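Ticket 166: arm stops short of the dial in sim, fine on the bench
Project: Clindach (shared workshop build)
Opened by: Peiyu Jiang
Helping: Weidong Tang, Yanling Dong
Status: open, workaround in place

Peiyu, 16th June
Hi all, and sorry in advance for the length of this one. You know I've been trying to get our arm to come down onto the little square device with the orange ring and turn it. On the real bench at Dustbridge it does this nicely, or nicely enough that I stopped worrying back in March. In the simulator the same motion file stops short every time. The arm lowers, slows down the way it should, and then just hangs there next to the device as if it had already arrived. No error, no joint limit warning, and the log says "target reached" with a perfectly straight face.

What I've tried so far: restarted everything (of course), reloaded the motion file, swapped in the older gripper model, and ran it with the collision shapes off. Same result each time. I also rebuilt the table from scratch, which took a whole evening and changed nothing at all, though I do like the new stone-looking gray better.

Weidong
Thanks for writing it up so fully, it really does save time. My first guess is the mounting plate. When Yanling redrew it she moved the origin from the corner to the center, and if your world file still has the old offset then the arm believes it is standing somewhere it isn't. Could you send me the base position from your file, and a render from above at the point where it stops?

Peiyu
Base offset in x is 179 mm, copied straight from the old file. Render from the stopping point, with the room left in:
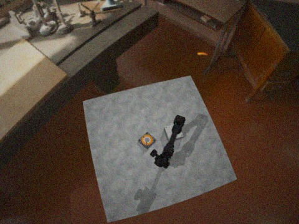

Does the base offset need to change on the real arm too?
Leave the real arm alone. Its zero was set by hand against the bench, so it never reads the plate drawing, and only the simulator's world file needs the new number.

Weidong
Okay, I've had a proper look. There is a strip of bare tabletop between that knob-like part at the low end of the arm and the device, so we're missing sideways and I don't think height is the main trouble. That fits with a wrong base. Please try 166 in place of 179 and leave the rotation as it is. One thing at a time, or we'll be here all summer.

Peiyu
Tried it! Much closer. It now comes down over the ring but lands to one side of the middle, roughly 4 mm out, and when it turns it pushes the device along the table a little before it catches. I ran it 5 times and it landed in the same spot each time, so at least it's a steady sort of wrong.

Yanling
Jumping in because the plate is my doing. I'm so sorry, I changed the origin and put the note in the drawing, where you'd have had no reason to look. The plate also sits at an angle to the table edges, and I have a feeling the old file applies that angle before the offset and the new one applies it after. That would give you a small leftover error just like this. I'll check the order tonight and post a corrected world file in the Daltum folder.

Peiyu
No need to be sorry, the new plate is so much easier to bolt down. For now I've added a correction to the target point by hand and the ring turns all the way. I've marked the line so we remember to take it out again – please don't copy it into anything else! Leaving this open until Yanling's file is in.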